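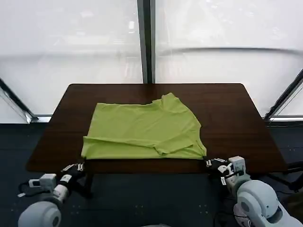 Pfister Children's Wrist and Thumb Support

Order code 588
Supplied by Havadov Home Health, Soststead

The Pfister support is intended for children and young people who have been advised to rest the wrist or the base of the thumb during a period of joint pain or swelling. It holds the wrist in a slightly raised position and leaves the fingers free for writing, eating and light play. It should be fitted for the first time by a physiotherapist, occupational therapist or nurse.

Sizes are given by wrist measurement, taken just below the wrist bone with the hand relaxed. Left and right supports are ordered separately.

Small: 11 to 13 cm
Medium: 13 to 15 cm
Large: 15 to 17 cm

Where a child falls between two sizes, the larger should be chosen.

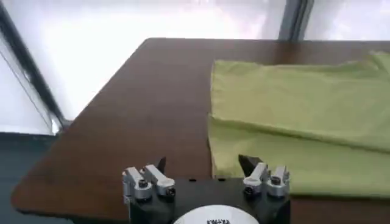
The inner stay may be removed for washing and must be put back with the curved end towards the palm. Supports are washed by hand at 30 degrees and dried flat. They must not be tumble dried or placed on a radiator. A spare cotton liner is included in each pack, and further liners may be ordered under code 454.

The support should not be worn over broken skin. If the fingers become numb, pale or cold, it must be taken off and the advice of the prescribing clinic sought before it is used again. Night-time use is a matter for the clinic.

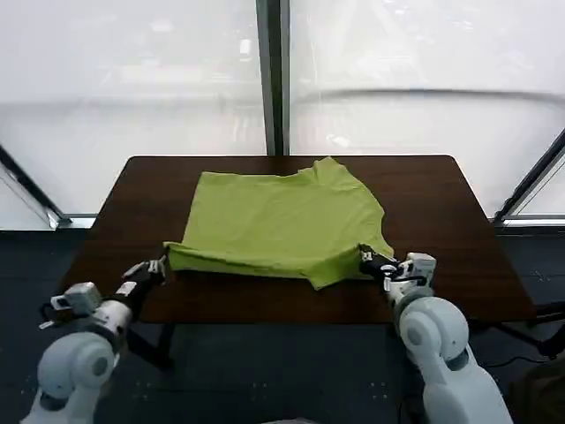

Clinics and schools holding an account may order in boxes of six. The Gadero night splint, formerly listed beside this item, has been moved to code 600 and is available on prescription only.

Unused supports may be returned within 28 days in the original packing. Liners cannot be returned once opened.

Page last reviewed 2020-04-14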